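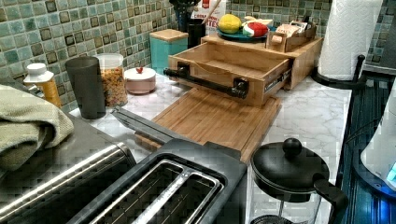 Encimera, octubre. El cajoncito de bambú, abierto y sin nada dentro.

1/ Llevo semanas leyendo que el problema de mi cocina es que me faltan organizadores. Tengo la encimera llena de organizadores. Permitidme dudar.

2/ El de bambú, con su tirador negro estilo tubería, está vacío. Ocupa media tabla de cortar y no guarda ni una goma del pelo. Pero qué bonito es el tirador, eh.

3/ La teoría viene del método Clatico: «cada objeto visible debe tener una casa visible». Es decir, que para quitar trastos de en medio hay que comprar más trastos y ponerlos en medio. 109 euros el curso. No lo pagué, me lo pasaron.

4/ Segundo mandamiento: agrupar por «zonas de intención». La tostadora tendría que vivir en la zona de desayuno. Mi zona de desayuno es donde hay enchufe.

5/ La olla negra, según el método, va en un armario bajo. La uso casi a diario y tengo las rodillas que tengo. Se queda fuera.

6/ El paño verde salvia lo compré porque pegaba con el azulejo. Ahí sí piqué, lo reconozco. Va encima de lo primero que pillo y ni tan mal.

7/ Los azulejos, ya que siempre preguntáis: teselas pequeñas en verdes y turquesas, modelo Clundcombe, del catálogo viejo de Gillora. Me aseguraron que «disimulan todo». Las juntas no disimulan nada, las froto yo.

8/ Vi una encuesta de 1.000 hogares, hecha por una marca que vende cajas, según la cual ordenar la encimera te ahorra unos 15 minutos al día. ¿Ordenarla respecto a qué? ¿Quién cronometró? Silencio.

9/ Una cuenta con 800 seguidores me contestó que lo mío es «resistencia al cambio». Puede. También es resistencia a mover la tabla cada vez que quiero picar una cebolla.

10/ Sobre el bambú: me dicen que no se mancha. Volvemos a hablar cuando le caiga cúrcuma.

11/ Plan de momento: el cajón tiene hasta final de mes para servir de algo. Bolsitas de té, pinzas, lo que sea. Si no, va para Wallapop con tirador incluido.

12/ Y no, no voy a probar el carrito Sobczak de tres pisos. Dejad de mandarme el enlace.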